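The Hand That Can't Fold

Three grippers, one arm, and a pile of laundry that refuses to cooperate

Dec 28, 2018

The first thing Hortensia Durán does when a new gripper arrives at her shop is throw a shirt on the floor. She does it with some force. A shirt that has been set down politely, she says, will behave itself for a minute or two, and she has no interest in buying a tool on the strength of its good manners.

Durán runs a small linen and uniform service in an old feed store, and for most of this year she has been trying to get a robot arm to pick up one garment at a time from a heap and hand it to the next person in line. That is the whole job. She is not asking for folding. She asked for folding in May, got a quote, and had to go sit in her truck.

The arm is a secondhand Herrera, paint worn down at the elbow, and nobody in the building has a complaint about it. It goes where it is told. The trouble has always been with the last few inches, where the arm stops and the hand begins, and where every salesman's voice gets a little higher.

So she lined up three hands and ran them against each other. I came for two days to watch, bringing a notebook and a belief that picking up a shirt was easy.

The first candidate was the Durketti, a suction unit with a ring of soft cups and a pump that sounds like somebody drinking the last of a milkshake. Suction is a fine way to lift a box, a window, or a bag of chips. Cloth has holes in it. It is practically made of them. The Durketti could grab a tightly woven tablecloth and carry it off like a waiter, and then it would meet a bath towel and sit there slurping. Durán gave it a full morning. By lunch she was using it to pick up the order forms.

The second was the Puritz, which has four rubber fingers that curl like a sleepy tulip. It is the best looking of the bunch and visitors always want to shake it. It was bred, so to speak, for fruit, and it treats everything as though it might bruise. Shown a heap of shirts, it would close around a great soft armful and rise slowly with five or six of them, looking pleased. Getting it to take only one was like asking a toddler to take only one.

The third, from a firm called Woketby, is the plain one. It has two flat parallel fingers that open and close, and that's the brochure. It weighs less than the others, costs less than the others, and has the charm of a stapler. Durán had put off testing it because she assumed it would lose.

It did not lose. Two flat fingers, it appears, are what you want when the thing you're after is a fold. Come down on either side of a ridge of cloth, close, and lift. My grandmother worked this way at rummage sales, and she rarely came up empty.

The catch is finding the ridge. The camera rides out near the fingers, so it gets the closest view of the heap and also the most confusing one. At that distance a shirt stops being a shirt. It becomes a landscape, with valleys and shadows and the occasional button, and plaid is the worst of it, because a stripe and a crease can look like cousins.

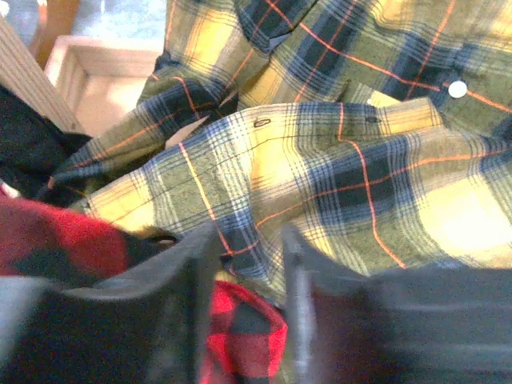 Why not mount the camera above the table and look straight down at the whole heap?

Durán tried that first, and the arm kept getting in its own way: at the exact moment the software needed to see the cloth, the overhead camera was looking at the back of an elbow. A wrist camera sees less of the pile but keeps seeing it right up to the grab. She would like to have both, and has priced the second one, and has only the one.

The software divides the world into places worth pinching and places not, and it gives each spot a score. Watching the scores is a good way to lose an afternoon. A plain white pillowcase gets sensible numbers. Flannel makes the thing giddy. It will rate a bold stripe as the finest fold it has ever met, dive for it, close on perfectly flat cloth, and come up with nothing, and then it will go back to the same stripe with what I can only call loyalty.

Durán's fix was to make it try a slightly different spot after every miss. She wrote this on a sticky note and put it on the controller, where it also seems to help the staff.

By the end of the second day the Woketby had made 407 attempts at the mixed pile and come up with exactly one garment 330 times. The misses were mostly empty fingers, along with a good number of doubles, in which a second shirt hitched a ride on the first by a sleeve. Doubles bother her more than empties. An empty grab costs a few seconds. A double goes down the line and becomes a conversation.

She has ideas about the doubles. One is to lift, pause, and give the load a shake, which the Herrera can do with surprising feeling. Another is to weigh what's in the fingers, though a wet shirt and two dry ones can come out the same on the scale, and her shop has plenty of each. A third is to hire somebody's nephew.

I asked what a person could do, for comparison, and she picked up a shirt. Then another, while looking at me. She went on talking about fingertip pads (8 different rubbers so far, the winner cut from a shelf liner) and cleared half the table without glancing down once. I don't think she noticed she was doing it.

The Woketby stays. The Durketti is going back, and the Puritz has been spoken for by her brother-in-law, who grows peaches. The new fingertips cost less than lunch. The shake routine goes in next, and after that she wants to go after fitted sheets, a subject on which the arm has not been consulted.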